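Murnance Community Help > Eating Out > Group dinners

Noodle place for a family dinner, mixed eaters?

Posted by Cristóbal Palma, 7/8/24

Hi everyone! We moved to Murnance in the spring and I'm finally getting to plan a proper family dinner out. There will be 8 of us, including my mother-in-law (loves anything with broth), two kids who want plain noodles and not one green thing on them, and my brother, who can't eat shellfish. I keep walking past Furukawa on the corner by the library and it smells amazing every single time — has anybody taken a group there? I'd love to know if they take bookings, if they're okay with splitting a check, and if the portions are big enough to share. My budget is $175 before tip. I'm also open to other places as long as we can park nearby.
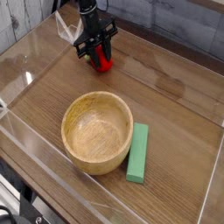 One more thing I should mention: we'd be coming early, as soon as they open for dinner if possible, so the little ones don't melt down. And my mother-in-law walks with a cane, so a table on the ground floor would be a big help. Thank you so much in advance, I'm really excited to get to know the food around here!

2 replies

Veronika Gruber

Oh, you are going to have such a good time! We did my dad's birthday at Furukawa last October and I still think about the pork broth. It's rich and a little smoky, and they bring extra noodles for a couple of dollars if you ask before you've finished the bowl. The kids' noodles come with butter or soy, and you can get them completely plain.

They do take bookings, but only by phone, and you want to call in the afternoon when the lunch crowd has cleared out. Ask for the long table by the window. It's on the ground floor, with no step at the side door (the front door does have one). There's seating upstairs too and they'll put a big group up there unless you say something, so say something!

About your brother: call ahead. The dumplings we had were pork and cabbage, but there's a shrimp one on the menu as well and I don't know if they share a fryer or a steamer. The woman who took our booking was happy to go and check things with the kitchen.

On money, we were a slightly smaller group and paid about $80 for the food, but my family orders lightly and drinks were extra. I think your budget is comfortable, even with a plate or two of the crispy eggplant for the middle of the table. Please get the eggplant. They wouldn't split our check more than two ways, so bring cash if you're settling up among yourselves.

Parking is free behind the library after the library closes, otherwise use the lot on Irngate. It's a short, flat walk.

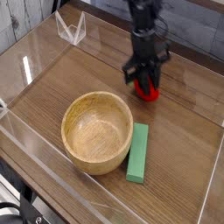
Filed under: Restaurants — Asian — Family friendly

flemico_fan

Furukawa is good but it gets loud. If that bothers your mother-in-law try Flemico, on the other side of Irngate. Not only noodles, they do rice plates and a really great chicken soup with ginger, I get it every time I have a cold and also when I don't!! Booths are roomy. No idea about shellfish, sorry. They were closed for a while over the winter so check the hours before you go.
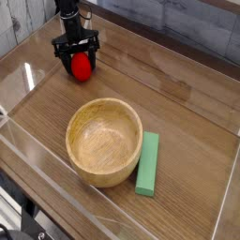
Red ball in a black gripper

Cristóbal Palma

Thank you both, this is so helpful! I called Furukawa and we have the long table. They're going to set the steamed dumplings for my brother aside in their own basket, and the lady on the phone told me to get the eggplant too, so that's decided. Flemico is next on the list, I'm already curious about that ginger soup.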